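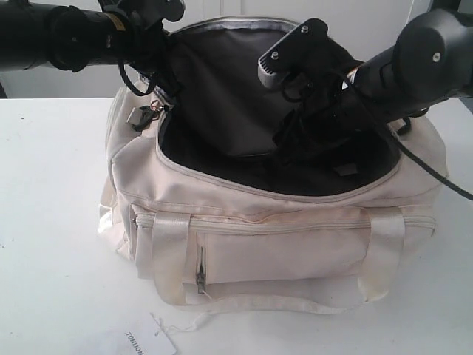
Ridged fingers or flat pads for soft bags?
Posted by tondarer_bench in Grippers and end effectors

We run two arms over a table and are comparing fingers for opening bags and handling what's inside. The ridged grey fingers hold fabric well, but they pick up the lining as often as the item. I have a pair of flat silicone pads from Rangate on the shelf. Over 100 tries with the ridged ones I got 13 clean picks from a bag with a black lining. Is it worth swapping, or is this a camera problem?

akbari_k
Both, I'd say. Black item on black lining gives a depth camera very little to work with, so try a light-coloured item first and leave the fingers alone. If the count goes up a lot, it's the camera. If it doesn't, fit the pads. We found ours slid off thick canvas but let go of thin lining more easily. Lower the closing force before you judge them. Also tie your cables back along the arm. Loose ones catch on zip pulls, and you lose a run each time.

Dritenetti
pads are better, had no trouble with mine

slow_axis
Check the approach angle too. If you come in at a slant you press the lining against the side and pinch it. Straight down was better for us, though with two arms you have less room. We logged 1,066 tries before changing anything, probably more than you need.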